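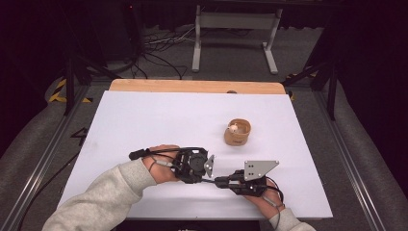

Burnholm publishes house rules for handheld gripper work, free for any lab to borrow

January | By the Burnholm bench team

Last updated: 7:30 a.m.

We finally did it! After far too many sticky notes and one very long email thread, we at Burnholm have put our working rules for handheld grippers into a single document, and starting this month anybody can download it, print it, scribble on it and use it. We're calling it the Kubo Bench Code (Kubo is our small-parts handling project, and that's where most of the arguments started).

I've been on the team since the early days, and I can tell you our old rules lived mostly in people's heads. One person taped down cables. Another swore by clearing the table between takes. New operators got a different briefing depending on who had the key that morning. It worked, sort of, until we began swapping recordings with our friends at Waltetti and found we couldn't agree on what counted as a clean take.

So what's in it? The Code runs to 30 pages, and the bit everyone will use is the 2-page checklist at the back. It covers seven areas: the work surface, floor markings, cable routing, sleeves and jewelry, grip checks, stopping a take, and labeling. A few of my favorites:

Keep the surface plain and put out only what the task calls for. A cup and one small object make a perfectly good task.

Walk the floor before you start. Any cable that crosses a walking path gets moved or covered.

Check every plate and fastener on the gripper by hand before the first take. Then check again after lunch!

Anyone in the room can call a stop, and the operator sets the gripper down before talking about it.

Bad takes stay in the log. We give them the code 999 so they're easy to filter out, but they don't get deleted. (This one took us the longest to agree on, and I was on the losing side.)

The Code is voluntary and doesn't replace your own safety rules or whatever your local law asks for. Think of it as a floor to build on. Waltetti has already adopted the checklist, and Ulto, which makes our bench fixtures, will tuck a printed copy in with new orders.

We'd love comments, especially from smaller shops with one table and not much storage. Section 7, on labeling, still feels clunky to me and will probably be the first to change. Send notes through the contact form on the Burnholm site, and please say which page you're talking about.

30 shares | 2 comments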